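Table Two: Frequently Asked Questions

I look after the two-arm table at Telard, and I get the same questions over and over, usually while I'm lying on the floor with a hex key. So I wrote the answers down. If yours isn't in the list, ask me or Nazar Didenko. — Zoi Christodoulou

Who is allowed to start it up?

Anyone who has done the half-day with me. If you came over from Lukatstead and already ran the table there, you still need the half-day, sorry! Their arms sit lower on the rails and the reach is different enough to catch you out.

What's the start-up order?

Power to the left arm, then the right arm, then the controller, then Skarkel (that's our control software, in case you're brand new). Wait for both arms to show up in Skarkel before you touch anything else. If only one appears, shut down, count to ten and go again. If it still won't come up after the second try, call me before you start swapping cables. I've spent whole afternoons putting cables back where they belonged.

Do I have to home the arms every time?

Yes. Every time you power up, and again if anybody has leaned on an arm or bumped a base. Homing takes less time than you'll spend arguing with me about it.

How do I lay out the toothbrush set?

Brushes go across the front half of the wood in a loose row, with some lean to them. They don't have to be parallel, and I'd prefer they weren't. Leave the sleeves on the ones that have them. The small mouthwash bottle lies down near the row, and the tall jar and the cup with the other little bottles stay at the back edge where the arms won't sweep into them. Then park both grippers over the middle, fingers down, with a gap between them. 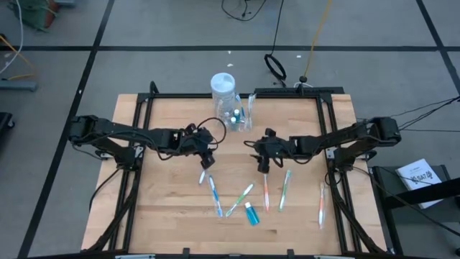 The gripper keeps dropping sleeved brushes. What do I do?

Wipe the fingertips first. That fixes it more often than I'd like to admit. Plastic sleeves are slick, and any film on the pads makes it worse. Use a lint-free cloth and a little isopropyl, and let the pads dry. If that doesn't help, look at the pads for a shiny patch in the middle. Shiny means worn, and worn pads get changed in pairs, please, never one at a time.

How often do the pads get changed anyway?

Every 100 hours on the Skarkel counter, or sooner if they look bad. The spares are in the second drawer of the tool chest. Reset the counter when you're done! Last May we changed a perfectly good set because somebody (me) forgot.

Where should the cables run?

From the grippers, back over the arm in a loop with enough slack for the wrist to turn all the way without tugging. Move each joint slowly through its range after you've touched any of it, and watch the loop while you do. At the bases, keep the cables off the inside of the rails. Don't zip-tie anything tight across a joint. Gwion Bellis did that once and we bought a new harness for 1,490, so now he gives that part of the training himself.

Can I move the table?

Please don't. The feet are leveled where they stand, and shifting the frame even a little means redoing the calibration. If it really has to move, book me for a morning.

What gets checked every week?

I do it on Tuesday before lunch, but you're welcome to come and help:

Base clamps, both sides, by hand and then with the wrench
Frame corner bolts (there are 18 on my list, and the list is taped inside the tool chest)
Gripper fingers open and close evenly
Cable jackets where they bend
Tabletop wiped down, no sticky spots

One arm is making a clicking noise. Is that bad?

It might be. Stop the run, note which joint and which direction, and write it in the log. A click at the same angle every time is usually a cable rubbing on a link. A click that wanders around is something I want to hear for myself, so leave the arm parked until I get there.

What does error 112 mean?

Skarkel lost touch with a gripper. Nine times out of ten it's the connector at the wrist. Power down, push it home until you feel it seat, power up, home again.

Who do I call after hours?

Luuk Dierckx until 8 p.m. After that, hit the stop, switch off at the wall and leave a note on the controller. It'll keep until morning.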